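Beds at home are still beds

Sun 21 August

The health board wants us to be pleased about the Flerkwood scheme. From December, people who would once have stayed on a ward at Latham will be sent back to their own bedrooms, with a nurse calling in and a doctor at the end of a phone. I have read the plan twice and I am not pleased yet.

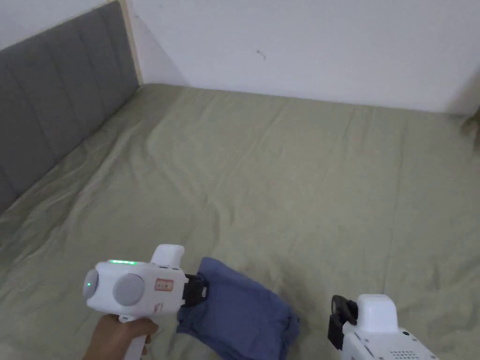
A large bed with a green fitted sheet and a grey headboard.

The board says 1,091 patients a year could be looked after this way. It does not say how it got to a number that exact. Latham has 109 beds, and anyone who has sat in its corridor overnight knows they are all full by teatime. If the scheme frees some up, good. But the plan also talks about "reviewing the ward footprint", and I have lived in Skonirness long enough to know what gets reviewed. We had a minor injuries room once. That was reviewed too.

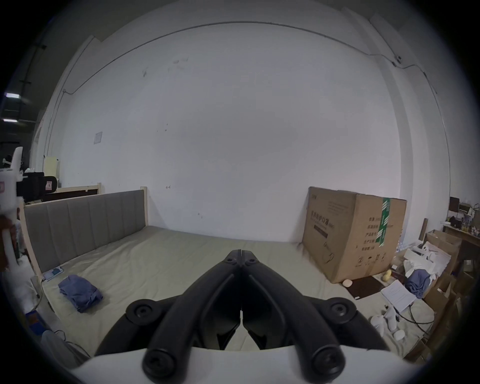 Who does the lifting?

A ward at night has people on it who are paid to be awake. A house at night has a husband of 80 with a bad hip, or a daughter who starts work at six. Somebody has to change the sheets, fetch the tablets, help with the toilet and decide whether that cough sounds worse than it did at supper. The plan calls this "existing family support" and puts no cost against it.

Then there is the driving. Five nurses are meant to cover everything from the harbour to the far side of the moor. In summer that is a long round.
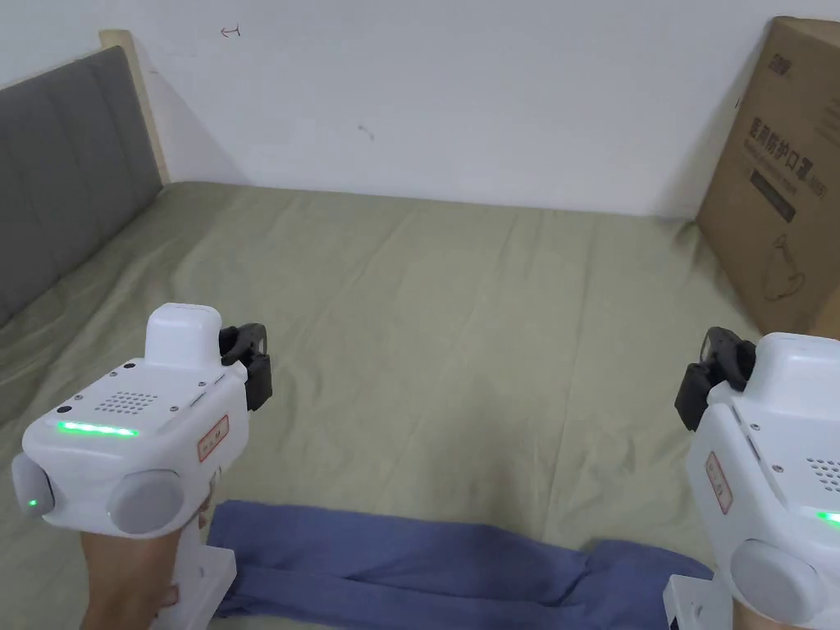

In winter, with the top road shut, it is a round that will not be finished, and I can find no page that says what happens to the patient at the end of it. The board points to the trial at the Ionescu practice, where the feedback was warm. I am sure it was. The practice is in the middle of town, next to the chemist -- and only people with another adult in the house were let in.
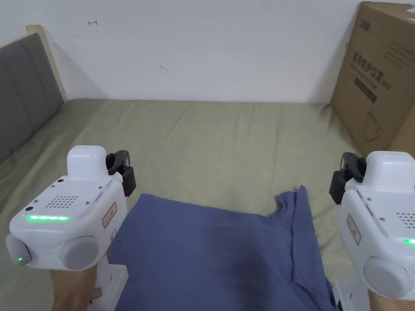 Remote checks are supposed to fill the gaps. Patients will get a kit that sends readings to a desk at Latham, and the board speaks of it as if it were another nurse. I am wary of that. A strip of green lights, like the one glowing on the white device held up in the picture, is a cheering thing to look at, but a person can be poorly in front of any number of green lights. Ask who is watching the desk at four in the morning and the plan goes quiet.

So far 600 of us have written in. I would like the staffing rota published before December, and a promise in writing that no ward at Latham closes until the scheme has got through one full winter.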